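### 3.2 Surface and layout

Small ornaments were laid out on a cloth-covered table before being returned to storage. The cloth is a green-and-white gingham, chosen after a short comparison with plain grey felt and an unprinted cotton sheet. On felt, beads stayed where they were placed but pin backs caught in the pile. On the cotton sheet, pale items such as pearl strands were hard to separate from the background at a glance. The gingham gave enough contrast for both pale and dark pieces, and its checks served as a coarse reference when the spacing between items was judged by eye.

Items were drawn from a mixed lot of 467 pieces of costume jewelry bought from two resellers, Jastivetti and Kurup. Pieces with broken clasps were kept in the lot; pieces with missing pins were not. No attempt was made to match the items within a layout by color or period. A layout held no more than eight pieces, and the storage tray was placed behind the pieces or to one side of them, with a strip of bare cloth left in between.

Three handling classes were defined. *Strand* items are beads or links on a flexible line and have no fixed outline. *Rigid* items, mostly brooches, keep their outline but often have an uneven underside and rest at an angle. *Cord* items are knotted or braided textile ornaments, light and compressible, which may carry a small metal charm. Figure 4 includes pieces from each class: a multi-strand pearl necklace in a twisted heap, three brooches, and a red knotted cord ornament clasped at the jaw tips, with a gold charm lying just behind it.
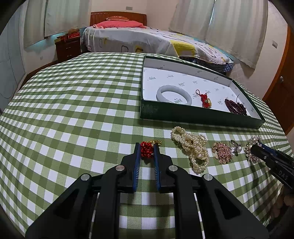 **Figure 4.** Layout with strand, rigid and cord items on the gingham cloth. The green tray with a white printed interior is at upper right.

### 3.3 Order of packing

Rigid items were packed first, along the walls of the tray, with stones and pearls facing up. Cord items followed. Strand items were packed last – a heaped necklace spreads when lowered and will push lighter pieces out of place if these are added afterward. In early trials with the order reversed, 20 layouts had to be repacked by hand because a brooch had hooked into a strand.

Brooches with fine projecting parts, such as thin metallic wings or petals, were lifted by the body of the setting. Dense clusters of rhinestones could be held from any side. The classes were assigned by Nevzat Akgül before the first layout and were not revised later, although 5 pieces from the Kurup lot (short chains with a stiff central plaque) fit neither the strand nor the rigid class well. They were treated as strands throughout and are marked separately in Table 2.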